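We use cookies to remember your settings and keep you signed in. Accept | Manage choices

Lomcombe Home & Workshop Help

How do I clean up a gray bin with sloping sides, and what's the best way to store narrow blocks in it?

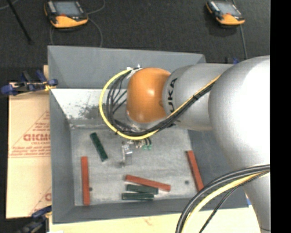 Posted by Ese Mohammed

Hi everyone! I've just started a shared hobby workshop with my sister and I'm having the best time getting it organized. We build little wooden bridges and marble runs with kids from the neighborhood, so we go through a LOT of slim rectangular blocks. I've cut 200 of them so far and I keep thinking of new things to do with them.

My storage plan is big gray open-topped bins. I love them because you can see right in and the kids can reach everything. The trouble is they scuff like crazy. The floor gets these faint scratches and smears, and up on the pale part of the inside wall there can be a dark smudge that just sits there looking at me. I've tried dish soap and a sponge on one of mine and got maybe half of it off.

So, a few things I'd love help with. What takes dark smudges off a gray bin without making the surface dull? Does it matter that the walls slope, or should I be looking for straight-sided ones? And do you lay narrow blocks flat, or stand them on end? Mine slide all over when there are only a few in the bin, and when it's full I can never find the short ones.

I have two bins in use right now and would like to get more before the fall sessions start, so I'd rather hear about mistakes now than after I've bought a stack of them!

Posted by Kayode Balogun

Oh, I love this kind of question. I ran the stock room at a toy repair place in Ustent for years and bins were my whole life, so get comfortable.

Smudges first. Find out what kind of bin you have before you scrub. If it's plastic, start with warm water and a paste of baking soda, put on with a soft cloth, small circles, then rinse. Give the paste a few minutes to sit. A lot of dark marks on plastic are rubber or something that has rubbed off a shoe or a wheel, and those will often lift with a plain white pencil eraser. I know that sounds silly but try it, it's so satisfying! If it's still there, a little rubbing alcohol on a cotton ball, tested in a corner first. Melamine sponges do work, but they are a very fine abrasive and they'll leave a shiny or dull patch depending on the finish. On a painted or metal bin I'd skip them completely.

Scratches are another matter. You won't clean out a scratch, and I wouldn't bother. What you can do is get the dirt out of them with an old toothbrush, and then they fade right into a mottled gray floor. Gray is a wonderful color for a working bin for exactly this reason. I once bought white ones and regretted it within a month.

Sloping walls: keep them! They're easier to wipe, there's no tight corner for sawdust to pack into, and small hands can scoop a block up the side. A lot of sloped bins will also nest when they're empty (check before you buy, some have a lip that gets in the way). What you give up is floor space. Measure the bottom, never the top. My worst purchase ever was a batch I measured across the rim, and the floor came out 2 inches too narrow for the trays I'd already made.

As for the blocks, lay them flat and all facing the same way, long side along the long side of the bin. Standing on end looks terrific for one afternoon and then somebody bumps it — dominoes. With only a few blocks in a big bin they are going to slide, so put down a piece of ribbed shelf liner cut to the floor size. It pulls out for washing and it saves the floor from new scratches too.

Have fun with it, your workshop sounds great.

Posted by Onyekachi Lawal

just use a magic eraser lol. and write on the bin what's in it

Posted by Binta Onyeka

Kayode covered the cleaning so well that I'll only add to the sorting part, which is my favorite bit!

Sort by length before anything goes in the bin. I make block sets for a playgroup and I used to have everything together, long ones on top of short ones, and every session began with ten minutes of digging. Now each length has its own bin and I put a stripe of colored tape on the rim. Kids who can't read yet put things back in the right place because they match the stripe. They're better at it than the grown-ups.

If you don't want that many bins, make a divider. A strip of stiff cardboard will do to start with. Because your walls slope, the divider has to be wider at the top than at the bottom, so trace the end of the bin on paper first and cut from that. I cut mine straight the first time and it fell over.

Also, please don't fill them up! A bin of solid wood gets heavy fast and you'll feel it in your back. I stop at 29 blocks of my longest size, and I can still carry that across the room and be cheerful at the other end. Sand any rough ends before they go in as well. Half of my scratches came from corners I'd been too lazy to finish.

Comments

Ese Mohammed
The eraser worked!!! I did the whole inside wall of one bin last night and it's a different bin. Liner is cut and going in tomorrow. Thank you all so much.

Thijs Wouters
Seconding shelf liner. Get the kind without adhesive. I used the sticky sort in August and I'm still picking bits of it off.

Kayode Balogun
Thijs, cooking oil on a rag, leave it ten minutes, then dish soap. It'll come right up.

Binta Onyeka
Ese, would love to hear how the marble runs go. What do you use for the curves?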